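Small blocks, plain table
Speaker notes, Rindholm toy library meeting, December

Opening
Wait for the chairs to settle. Say that the talk is 14 minutes and there will be time for questions at the end. Handout is on the side bench, one per table please.
Start with the number. The Istik branch lent out 2,355 items last year and a fair share of them were blocks. Most came back in a tub with something else mixed in. Ask who has opened a tub like that this week. Let people answer.

Slide 1: What we mean by small blocks
Plain cubes. No letters, no pictures, no magnets. The talk is about how to put them out for two- to four-year-olds, and how to put them away again. Big floor blocks are a separate subject, so leave those for Skemau, who are covering them after lunch.

Slide 2: How many to put out
My main point. A full tub tipped on a table gets swept onto the floor. A handful gets looked at. I start with fewer than ten and keep the tub on a shelf behind me. If a child asks for more, bring more. If they don't ask, leave it.
Someone will say this is stingy. Answer: the tub holds 60, and they are all still available. They just aren't all on the table at once.

Slide 3: Foam or timber
Foam is quiet and doesn't hurt when it lands on a foot. It also squashes, so a tall stack leans sooner. Timber stacks better and makes a racket on a hard table. We keep both. Don't mix them in one tub, as the sizes are never quite the same and the stacks go crooked.
Biting: foam cubes with chunks missing go in the bin. Check every one at return. Pass the bitten one around here if I remembered to bring it.

Slide 4: Colour
Three colours are enough for sorting. Choose colours that are easy to tell apart across a table. Blue and purple together caused a lot of arguments at Istik. Say the colour names out loud the way the child says them. Teal is going to be called green or blue, and I let that go.

Slide 5: The table
Plain top, light colour, wiped before the session. We had a patterned vinyl cloth for years and the blocks got lost in it. Taking it off cost nothing. Check the light as well. Stand where the children will sit and see if there is glare coming off the top.
Leave bare space in front of the blocks. That is where the building happens. If the blocks are spread right across, there is nowhere to put anything down.

Slide 6: Setting out
Put the blocks in small groups, with the colours mixed. Some children pull the groups apart and some add to them, and either is a good start. Don't build a tower for them to copy in the first five minutes.
Next slide has two pictures.

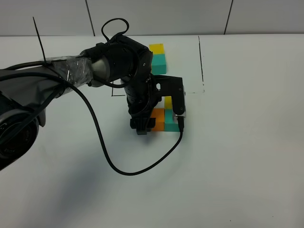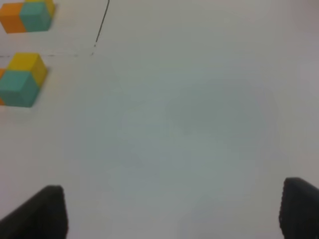
T. Mbwambo

Slide 7: Groups on the table
Point out orange, teal and yellow against the white top. The cubes sit close together in their groups, and there is plenty of clear white table left. Ask the room what a three-year-old would do first. Take two or three answers, then move on.

Slide 8: Packing away
Count back into the tub by colour. Children can do one colour each. Write the total on the lid in marker, so whoever opens it next can check. Lid on, label facing out, tub on the low shelf.

Questions
Likely ones: washing (warm soapy water, dry on a towel overnight), where to get spare foam cubes (list on the back of the handout), and whether lids can be replaced (yes, ask at the desk). Finish by asking for the tubs to be returned to the trolley near the door.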